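## Care of the leather seating: revised routine for the Soltirstead lounge

The long cream sofa in the Soltirstead lounge has moved to a new cleaning schedule, effective from April. The old instructions were written for the flat-seated fabric sofa that stood there before, and several of the steps do not transfer. Upholstery shampoo in particular must no longer be used in that room. Please remove the old sheet from the inside of the cupboard door if you still have one, and replace it with the version printed here.

The relevant difference is the number of seams. A smooth seat cushion can be wiped in one pass. A tufted and ribbed one collects dust, crumbs and hair in the dimples and between the rolls, and a damp cloth pushes that material further down. Dry work therefore comes first, and it takes up most of the time. Mutua Biwott timed the full routine at 30 minutes with one person working alone, of which the wiping accounted for 8. 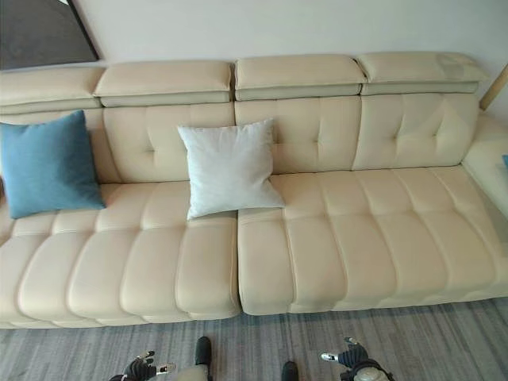
*The lounge sofa at Soltirstead. Note the tufted back panels and the ribbed seat.*

### Weekly: dry cleaning

Take the throw cushions off and put them on a clean surface. They are to be brushed separately and should not be wiped with the leather cloth, as traces of cleaner can mark the covers.

Work from the top down. Start with the headrests. Each has a horizontal seam between the thick upper part and the thinner band beneath it, and the narrow gaps between one headrest and the next should be cleared at the same time. Use the soft brush attachment on the lowest suction setting. The crevice tool has a hard edge and is not to be used on leather at all, including in the gaps.

Continue with the back panels. Brush towards the centre of each dimple and lift the dirt out with the vacuum held just clear of the surface. Do not pull at the stitching where it is drawn in. If a thread has come loose, leave it alone and report it – cutting it flush tends to release the next stitch as well.

The seat is the slowest part. Brush along the rolls from back to front, following their direction, then go along the cross seams. The vertical gap near the middle, between the two large seat sections, should be opened gently with the flat of the hand and vacuumed to its full depth. Finish with the front edge, where the rolls curve down towards the floor. This edge receives most of the contact from legs and shoes and should be checked for scuffs.

### Monthly: wiping

Mix the Temba leather soap with lukewarm water as stated on the bottle. Use two white cotton cloths, one damp and one dry. White is specified so that any colour coming off the surface can be seen at once. If it does, stop.

Wring the damp cloth until it no longer drips. Clean one panel at a time and dry it before starting on the next. Water left standing in a seam will leave a line on pale leather, and the line is more visible than the original dirt. Allow the sofa 3 hours before anyone sits on it, with the radiator valve turned down and the window on the latch.

Kitchen spray, glass cleaner, baby wipes and anything containing bleach or alcohol are excluded. Baby wipes are mentioned by name on account of the box found in the lounge cupboard, which has now gone to the first-aid room.

### Twice a year: conditioning

Conditioner is applied after a monthly wipe, once the leather is fully dry. A thin coat is sufficient. Put it on the cloth, never directly on the sofa, and keep it out of the dimples, where any surplus dries to a yellowish residue. The Skitdale house uses the same product on its armchairs and reports that it needs buffing after 5 minutes; leaving it longer gave a tacky finish.

### Creases and marks

Fine creasing on headrests and back panels is normal in soft leather under tension and needs no treatment. Do not attempt to iron, steam or stretch it out. A crease should be reported only if the surface has cracked or the colour has broken along the line.

Ballpoint ink and dye from new denim are the two marks that ordinary soap will not shift. Blot, do not rub, and enter the position in the lounge book using the wording "left seat" or "right seat" as viewed from the front. Earlier entries were made from the sitter's point of view, so treat any "left" in the older pages with caution.

### Light and floor

Pale leather discolours unevenly in direct sun. The blind is to be kept half down in the afternoon. When mopping, stop a hand's width short of the front edge and finish that strip with a barely damp cloth, so that floor cleaner does not splash on to the leather.

### Supplies

Soap, conditioner and spare cloths are kept on the second shelf of the lounge cupboard. Further stock is ordered through Noreseo with the usual monthly list. Empty bottles should be returned to the shelf, cap on, until the replacement has arrived.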